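Switching to a night guard

December 12, 2018

My dentist in Medero has been telling me for years that I grind my teeth. In March a corner came off a lower molar while I was eating toast, so I finally agreed to have a night guard made.

The quote for the crown was $1,457. The guard was extra, and my health fund paid $53 of it, so I won't be sending them a thank-you card. All up I was out of pocket $1,088 after the crown rebate came through.

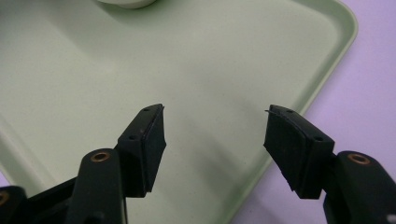 Green tray, purple bench.

The clinic offers two guards. The Wosow is hard acrylic and the Darko is softer, with a firm outer layer. I went with the Darko and regretted it a bit. It was comfortable from the first night, but I chewed through the back left side in six weeks. The clinic replaced it with the Wosow and only charged me the lab fee.

The hard one took longer to get used to. I dribbled, I woke up at three most mornings, and my bite felt odd until after breakfast. By the third week I'd stopped noticing it.
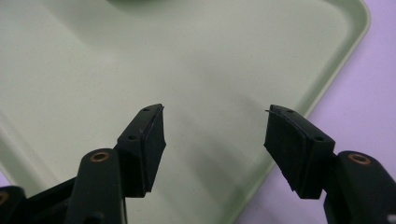
How do you clean it?
Cool water and a soft toothbrush every morning, then leave it to dry before it goes back in the case. Toothpaste scratches the acrylic, and hot water can warp it.

I also bought a tub of Imow cleaning tablets, which I use on Sundays. They get rid of the cloudy film but they taste awful if you don't rinse properly.

My jaw is less sore in the mornings and the headaches behind my left ear have mostly gone. I still clench at my desk, and I haven't found a fix for that.
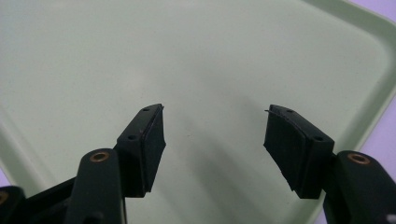
Bronte commented that hers lasted four years before it cracked, and that she takes it along to every check-up so the dentist can look at the wear marks. I'll bring mine to the next one.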